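Pick-and-place entry, tray task, June 8, 2020

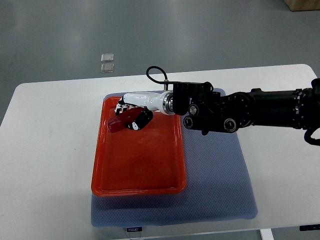
Waltraud Thiele's comment on the last entry was that the grasp score should not count unless the block is also released flat, and that the class rubric leaves this open. She would rather see a low number with a strict rule than a high one with a loose rule. Agreed. From this entry on, a trial passes only if the block ends with its full base on the tray floor and the hand has opened clear of it. Tipped on edge is a fail. Leaning on the rim is a fail.

Task as the class has it now: red block, orange-red tray, padded mat under the tray, one arm, one hand. Pick up, hold, set down inside the rim. The start pose is over the left half of the mat. Do not move the tray to help the arm.

Results under the new rule: 25 trials, 17 passed. Of the failures, 3 were slips during the hold. The rest were bad releases, mostly the block rotating as the thumb backed off. Under the old rule the bad releases would have been passes, so do not compare this set with anything earlier in the notebook.

Release sequence. The Petersen group's script opens all fingers on one command. The thumb arrives at its open position later than the fingers do, and for that short interval it is pushing on one side with nothing opposite. That matches the rotation. Tried by hand from the console: thumb first, short pause, then fingers. Looked better on a few tries, not scored. Needs a proper set before it goes into the shared script.

Height at release. Config value is 527 in controller units, measured from the arm's own zero. It was set before the mat was added to the table, so somebody must have corrected it later or the hand would be driving into the tray. Cannot find the change in the log. Whoever did it, please write it in. The mat gives a little under load and the height will not repeat as well as it did on the hard surface. Accepting that for now, as the mat has saved us at least one finger joint.

Cable at the wrist: check the loop before each set with the wrist at both ends of its travel. It must not go tight at either end. If it does, stop and re-route, then redo the zero. Same for the cable on the underside of the arm.

Block position detection is still the Jevby code. It confuses the block with the tray under some lighting, the two reds being too close for the threshold it uses. Predell's students have a version that works on hue and edge together. Asked for a copy. If it does not come, fall back to a tray in another color, but that changes the task and would have to be agreed with the other teams before September.

Open items:
Score the thumb-first release, same number of trials, same rule.
Find out who changed the release height and when.
Re-measure height with the mat loaded and unloaded.
Rewrite the rubric line on release, send to W.T. to read before it goes to the class.
Label the Stitwood power supply, it was unplugged again between sessions and the zero was lost.

Left the config as found. The thumb-first commands are in the console history only, copy them out before restarting the machine.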